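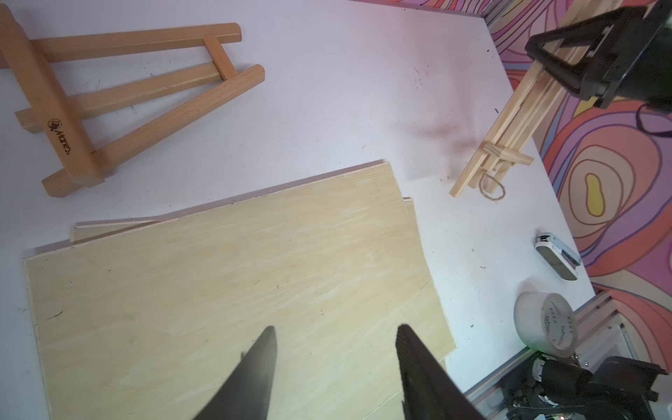
Plywood sheets and a small tabletop easel.

Section 2. Setting up a character page

Welcome back! By now you should have your editor account for the Plilcombe drama guide, and you've probably had a good wander through the pages for Nordin and the other long-running shows. In this section we'll build one character page from start to finish. Set aside an evening for your first one, and don't worry if it feels slow - the second goes a good deal faster.

Before you begin

Have the episode list for your show open in another tab. If you're working on Clarden, please use the list by broadcast order, as the disc order puts the ferry episode in the wrong season and we've all been caught out by it.

1. Press New Page and choose Character. Type the name the way the opening credits give it. If the credits only say "The Surveyor," then so does your page title, even when the whole audience has known his real name since the pilot.

2. Fill in the Played By line. Where two actors share a part (a child version in flashbacks, say), list the one with more episodes first and put the other on the line below, with the word "young" or "older" in brackets.

3. Pick a quote for the top of the page. It can run up to 245 characters, counting spaces. Choose something the character says, and try to find a line that sounds like them on an ordinary day. The big speech from the finale is tempting, I know, but new viewers read these pages too.

Caution: Copy quotes from the episode itself. Subtitles often trim a line to fit the screen, and the trimmed version then gets passed around forever.

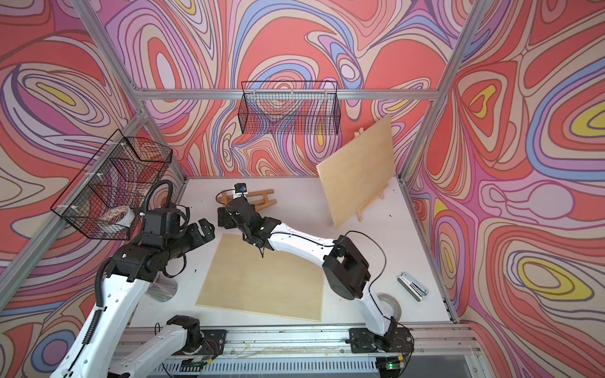
Jannik Stöcker: I lost a whole paragraph on the Clarden page because I pasted the quote into the Summary box and the editor cut everything past the limit. Could the guide mention that the Quote box is the small one at the top?

Consider it mentioned, Jannik, and thank you. The Quote box is the small one, and Summary is the wide one under it.

4. Write the summary. Keep it under 125 words and leave out anything past the first season. You want a stranger to come away knowing who this person is, what they want when we meet them, and who is standing in their way.

5. Add your character notes, one to a line. Begin each with the trait in plain words, then a colon, then the moment that shows it. "Never forgives a debt: walks back to town in the snow over a borrowed saddle" is lovely. "Complicated" by itself will be sent back to you, kindly.

Note: Anything that gives away a death, a wedding or a secret parent goes inside spoiler marks. Select the words and press Hide. Check the preview afterward, because the marks sometimes swallow the period at the end.

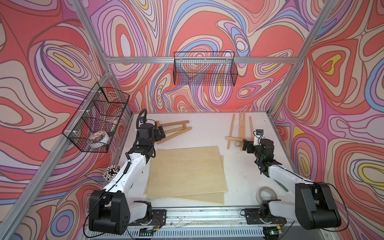 6. Link the page to the rest of the cast. Type the first few letters of a name in the Related box and wait a moment for the list to drop down. If the name you want doesn't appear, its page hasn't been made yet - leave the link out and come back for it.

7. Press Save as Draft. Dumisani Cele looks over the drafts for Clarden, and Ignacio Montecinos does the same for Nordin. Either of them may leave you a comment or two in the margin. Answer those, press Submit, and your page will go up with the next update.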